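1/ Saturday job at our small workshop: clean and repair the gray metal bins before the new order from Flevico arrives. I write down how I do it, maybe it helps somebody who has the same kind of bins.

2/ First, take the parts out and sort them by color on the table. I used to do this at the end, and I lost 15 minutes each time looking for a missing one.

3/ The floor gets scratched, this is normal. I don't try to make it beautiful. I only feel with the hand (in a glove!) for sharp edges and sand them, first with 800 paper, then 1000. The 900 they sell in our shop I never needed.

4/ The dark marks on the walls are more difficult. Soap does nothing. I use the Dista cleaner, wait a little, then a soft cloth – always from top to bottom. With a hard brush the metal becomes dull and looks worse than before.

5/ The state of the bin this morning, with red and dark green pieces still in it. Look at the smear on the far wall, this is the kind of mark I mean.
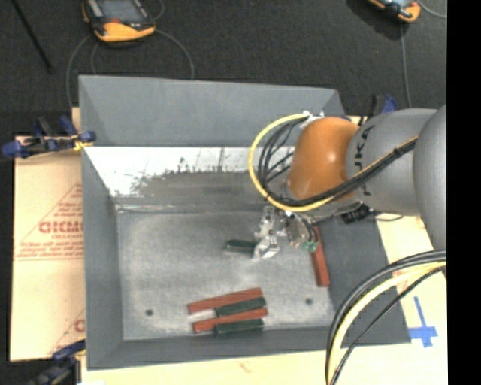 6/ Don't forget the small holes in the floor. Dust sits there. I clean them with a wooden stick and then the vacuum.

7/ Last step is drying. I leave the bin open until Monday and put the pieces back only then. The Remex bins are next, they are smaller but have more corners.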